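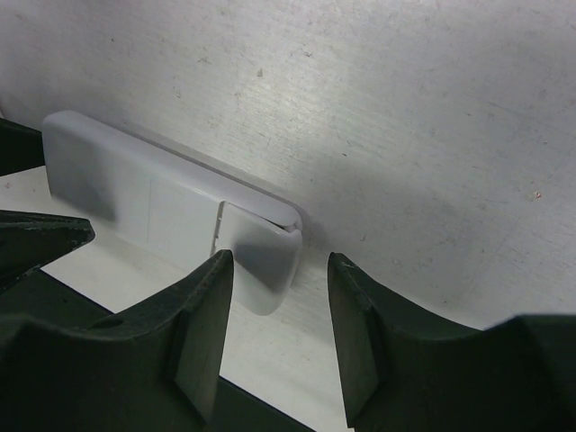 About Bickerstaff

Hi, I'm Amber Stockdale, and I run Bickerstaff, a small language school up a flight of stairs above a shoe repair shop. If you've ever called us, you've probably talked to me, and if there was hammering in the background, sorry, that's Howard downstairs and he doesn't stop for anyone.

I started teaching Spanish in my kitchen with 2 students and a pile of library books. One of them, Lionel Goodall, wanted to talk to his new in-laws before the wedding. He still comes in every March for a refresher (and he's gotten pretty good, though he'll argue with you over the subjunctive all evening if you let him). Then his sister wanted lessons, then her whole office, and my kitchen table just wasn't going to cut it anymore!

These days we teach Spanish, Korean and Portuguese. Yu-na Song runs all our Korean classes and wrote the workbook we use for the first level, so if you find a typo in it, she'd love to hear about it. Liam Dawber takes the Portuguese groups and the late Spanish one, the one that starts at 7:30 and always runs over.
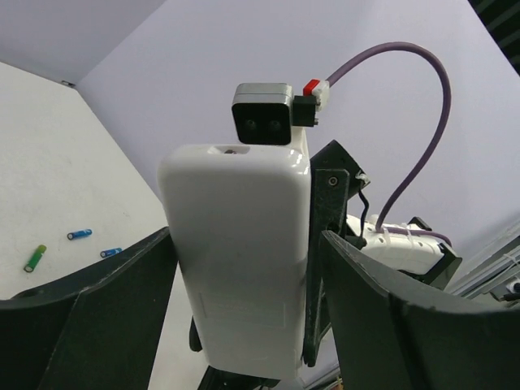 Classes last 60 minutes and we keep them small, never more than eight people. You'll be talking out loud from the first night, which I know sounds scary if your last language class was in high school. Mine was too, and I spent most of it hiding behind a tall kid named Greg. We don't give grades. We do give homework, but it's the kind you can do on the bus.

A full course is 28 classes, and you can join partway through if you already know a little. Come sit in on one for free first, any level you like. Street parking is easy after six, and the door sticks, so give it a good shove. Coffee's on the left when you get to the top of the stairs, and the blue mugs are for students.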